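Facilities and Furnishings Support
Ticket 1244
Subject: Expanding bookend slides and will not hold paperbacks upright
Product: Estel expanding bookend, metal, scissor type
Supplier: Brunier
Site: Maillard Reading Room, ground floor
Priority: Normal
Status: Resolved, monitoring through October

Issue as reported

The reading room has placed one Estel expanding bookend on each of its study tables to hold the current course titles. Staff report that the bookend creeps open during the day and that thicker paperbacks lean and then fall flat. The problem is worse when the bookend is less than half full. Staff have asked whether the item is defective and whether it should be returned to Brunier.

Environment

Tables are square with light wood tops. Titles are mostly paperbacks, the heaviest of them around 600 pages. Each bookend is opened and closed several times a day.

Log entry, 9:40 a.m.

First response sent to the site. Staff were asked to confirm that both end panels sit flat on the table and that no book is resting on top of the linkage. Site confirmed both points.

Log entry, 11:15 a.m.

Site was asked to empty the bookend, close it fully, and open it again by pulling both end panels at the same time. Staff report that the linkage moves smoothly and does not catch. No rivets are missing. The unit does not rock when pressed at the corners. On this basis a manufacturing defect was considered unlikely.

Log entry, 1:30 p.m.

Supplier guidance was reviewed. Brunier advises that the linkage does not lock at any width. The end panels stay in place through friction with the table and through the books being set close together. A unit opened wide with one or two books inside will not support them — the gap must be closed up to the books each time one is removed.

Log entry, 2:50 p.m.

The tabletops had been treated with Koltimov furniture polish the previous week. The site was asked to wipe one table with a damp cloth, dry it, and compare. Staff report that the bookend moved noticeably less on the cleaned table.

Resolution steps provided to the site

1. Remove all books and wipe the table and the undersides of both end panels. Allow both to dry.

2. Set the bookend toward the far side of the table and open it only as wide as the books require. Bring each book in upright, holding it near the lower edge.
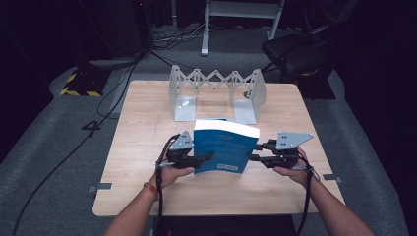 3. Place the thickest titles first, one against each end panel, and fill the space between them with thinner ones.

4. Push both end panels inward until the books stand without leaning. Do not force the linkage.

5. Repeat step 4 whenever a title is taken out for use.

Follow-up

The site applied the steps to 3 tables and reports no fallen books at closing. Non-slip pads have been requested for the remaining units — see the purchasing queue. Polish is not to be used on the study tables until the pads arrive. No return to Brunier is required. The ticket will be closed at the end of October if no further reports are received.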